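Storing comic books at home: which tips are worth your money

Home Tips Paper and Books Storing comic books at home

Every collector has a cousin who swears by some trick for keeping comics "mint." I have tried most of them on my own boxes, and I don't trust many.
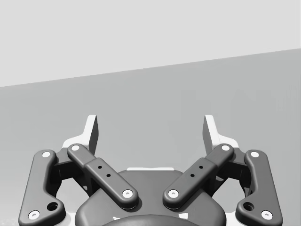 Start with the claim that every issue needs a bag and a stiff board. For comics you care about, fine. For a stack of beat-up reading copies your kids go through on rainy afternoons, it's a waste. A clean box with a lid does the job.

Boards are where I get suspicious. "Acid-free" on the front of a pack may mean the whole board, or it may mean a thin coating on one side. Read the back. If the seller can't tell you which it is, shop somewhere else.

Silica gel packets

Arash Hosseinzadeh, who has been buying superhero titles longer than I have, drops 2 packets into each box and says he sees a difference. I asked what difference. He said the boxes feel drier. Buy a cheap humidity gauge before you spend anything on packets. Mine showed the closet was okay and the basement was terrible, so I moved the boxes upstairs in September and left it at that.

The dryer sheet trick

For musty smells, people say to tuck a dryer sheet between the pages. Please don't. The stuff that makes it smell nice can end up on the paper. Stand the comic in a box with an open dish of baking soda next to it, not touching, and close the lid. Give it a week. Some of mine still smelled afterward, so don't expect much from this one either.

Flattening a rolled comic

Put it between two sheets of plain white paper, lay a board on each side, and set a few heavy books on top. Leave it alone. Skip the iron, whatever the video says. I ruined a perfectly good team-up issue that way.

Tape

No tape on the comic, ever, including the kind sold as safe. On the bag flap it's okay, but fold the end over to make a tab. Pull the comic out past a sticky flap and you'll tear the cover.

How full to pack a box

A long box holding 200 comics is heavy, and the bottom will sag if you carry it from the ends. I use short ones. Keep them upright and snug, but loose enough to slip a hand in.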